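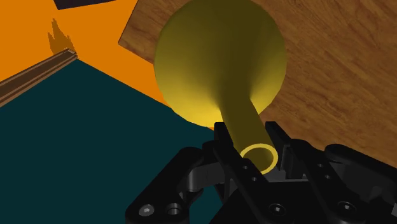
Simulator view from the gripper, yellow funnel on the wooden tabletop, narrow end toward the jaws.

Minutes of the Product Review Meeting
Prunside, second floor meeting room
Monday, 10:00 a.m.

Present: purchasing, training lab, IT support, workshop safety. The Savchuk sales representative joined by phone for items 3 and 4.
Apologies: accounts.

1. Minutes of the last meeting
Accepted with one correction. The license quote under item 5 should have read "per seat" and not "per site."

2. Purpose of the meeting
To review the Vunon simulation package ahead of the end of the trial in June, and to decide whether to buy, extend the trial or drop it. The package is sold by Savchuk. It lets students set up and test pick-and-place jobs on screen before they book time on the lab arm.

3. Report from the training lab
The lab ran the package on two workstations. Installation took one morning, including a graphics driver update that the setup guide does not mention. IT support asked that this be passed to Savchuk.

The funnel task was used as the main test. It was chosen because the part is wide at one end and narrow at the other, and students tend to disagree over which end to go for. The lab ran 657 attempts with the standard settings. Of these, 501 were logged as a completed pick. Most of the failed attempts were approaches to the neck where one finger touched it before the other and the part turned on the table.

The wrist view was rated the most useful of the views supplied. With the funnel's mouth lined up between the fingers, students could judge the approach angle without switching windows. The overhead view was rated poor because the arm hides the part in the last stage of the approach.

Workshop safety asked whether the figures could be taken as a guide to the real arm. The lab said they could not yet. No funnel runs have been done on the real arm, and the friction values in the package were left at default.

Purchasing asked about importing our own parts. The lab imported three. Two loaded correctly. The third, a bracket from the second-year course, came in at the wrong scale and had to be fixed by hand. Savchuk said the units setting is in the import window and defaults to inches.

4. Price and support
Savchuk quoted $59 per seat per month on a yearly contract, with updates included. Phone support is weekdays only. Email support is included at no extra charge, and the stated reply time is one working day. The lab sent four emails during the trial. Three were answered within that time and one went unanswered until it was sent again. The representative took a note of this.

The trial can be extended once, by 90 days, on the same two workstations. Saved jobs carry over if a purchase is made before the extension ends.

The representative left the call at 10:50.

5. Comparison with Kevell
Purchasing circulated the Kevell price sheet. Kevell costs less per seat but charges separately for part import, and its wrist view is an add-on. The lab has seen a demonstration only and did not want to compare the two on that basis. It was agreed to ask Kevell for a trial copy and to run the same funnel task on it.

6. Decision
Agreed to extend the Vunon trial and hold off on purchase. Accounts to be told that no money is needed this quarter.

7. Actions
Training lab: repeat the funnel task on the real arm and record the results on the same form.
Training lab: write a one-page note for students on import units.
IT support: send Savchuk the driver version that worked.
Purchasing: confirm the extension in writing and request the Kevell trial.
Workshop safety: check the guard booking sheet before the real arm runs start.

8. Any other business
The projector in the meeting room is still losing its signal. IT support to swap the cable.

The meeting closed at 11:25 a.m. Next meeting to be set once the Kevell trial copy has arrived.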